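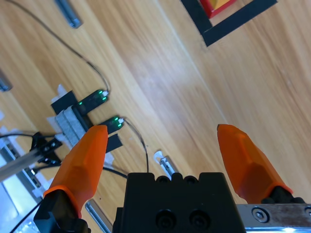
Orange fingers, bare wood.

Gelance Photo Boards > Exhibitions, Books and Arguments > Ruben Segers at Granlow

Started by halftone_hal, 28/09/2019

halftone_hal wrote:
Went up to Skimthorpe to see the Ruben Segers show at the Granlow and I have been grumpy ever since, so naturally I'm bringing it to you.

For anyone who hasn't followed him: Segers spent most of a decade photographing towns along one canal. The first book, Lock Houses, is the one everyone owns or claims to. This show takes pictures from that, from Second Shift, and from the newer garden work, and hangs them all together with no dates and no titles. If you want to know what you're looking at, you pick up a laminated sheet by the door. There were two sheets. A man in a green coat had one of them the whole time I was there.

The prints are big. Really big. The woman with the ironing board, which I have loved for years at the size of a paperback, is now taller than I am, and I'm sorry to report that she did not improve. You can see every thread in the curtain. I never wanted to know that much about the curtain.

Am I wrong? Is anyone else going?

mrs_fixer wrote:
You're wrong, but in an enjoyable way.

I went in July, opening week, and thought the big ironing board picture was the best thing in the building. In the book she's sad. On the wall she's furious. I stood there a good while and felt I should apologize to her for something.

Agree about the sheets.

dunmore_b wrote:
Can we talk about the price of the catalog? 43 for a softcover with the garden pictures printed across the gutter. Half of every shrub vanishes into the spine. I paid it, obviously. I'm an idiot with a shelf.

halftone_hal wrote:
I also paid it. We don't need to tell our families.

mrs_fixer, "furious" is interesting. I'd put it down to the lighting. They've got her under a spot that could fry an egg.

greyscale wrote:
I think the problem is the mixing, more than the size. Lock Houses works because it's in order. You start upstream and by the end you've arrived somewhere, and it's a bit worse than where you left. Pull six pictures out of that and hang them beside a hedge from 2017 and what you have is six nice pictures and a hedge.

It's a greatest hits album. I like greatest hits albums in the car.

pelham_road wrote:
Strong disagree with greyscale. Most people walking into the Granlow have never seen the book, and they're not going to. Last I looked, a clean first edition was going for 300, and the cheap reprint has that awful green cast. So for them this is the work. Why should they get a worse show so that those of us with the book can feel our order has been respected?

Also the hedge is terrific. Next to the lock keeper's son it looks like he's grown up and turned into it.

greyscale wrote:
That is the most generous thing anyone has ever said about a hedge.

I take the point about first-timers. But then give them something! A date, a place name. I watched a couple argue over whether two pictures were of the same house. They were taken nine years apart in different towns. The couple left quite sure that it was the same house and that somebody had sold the porch.

pelham_road wrote:
Sounds like they had a better time than you did.

tonerlow wrote:
Nobody's mentioned the Bouvier room so I will. Upstairs, past the coats, there's a little side room of work prints and notebooks on loan from the Bouvier collection. Small prints, pencil marks, coffee rings, crop lines drawn and then rubbed out. It's the only part of the show where you can tell that a person made any of this. There's a contact sheet of the ironing board woman and in every other shot she's laughing.

mrs_fixer wrote:
WHAT. I missed this completely. I thought that was the restroom.

tonerlow wrote:
The restroom is the next one along. Similar door.

halftone_hal wrote:
I missed it too. Laughing?? I have built a fair amount of my personality on that woman being miserable.

Well, I'll have to go back. It's 80 miles each way, so thank you for that.

dunmore_b wrote:
Is the contact sheet in the catalog?

tonerlow wrote:
No. There's an essay where it should be.

dunmore_b wrote:
I've read the essay. It uses "liminal" before it gets to the end of its first sentence and then I think it goes for a lie down.

newtothis77 wrote:
Hi all, first post. I went because it was raining and I'd parked nearby. Didn't know his name. I liked the one with the boy holding the eel and the one with the wedding cake in the back of the van, and I couldn't have told you they came from different books. I didn't mind not having dates. I did mind how cold it was in there.

What should I look at next? I can't spend 300 on anything.

greyscale wrote:
Welcome. Second Shift is still in print and perfectly affordable, and the cake is in it. Get it from the library first if you can. Read it front to back, please, for my sake.

pelham_road wrote:
Read it in any order you want, newtothis77. And look in the library for the old Lock Houses too. Ours has one, and I'm fairly sure I'm the only person who ever takes it out.

mrs_fixer wrote:
Moderator hat on for a second: someone reported greyscale's hedge comment as "hostile to landscape." I've closed the report. Please carry on.

halftone_hal wrote:
For the record, I've been back through my old posts here, all 703 of them, and in 2014 I wrote that I'd "give anything to see these printed properly big." So that's me told.

Still don't like the curtain.

tonerlow wrote:
Take a sweater if you go. And ask the desk to put the light on in the Bouvier room, they leave it off.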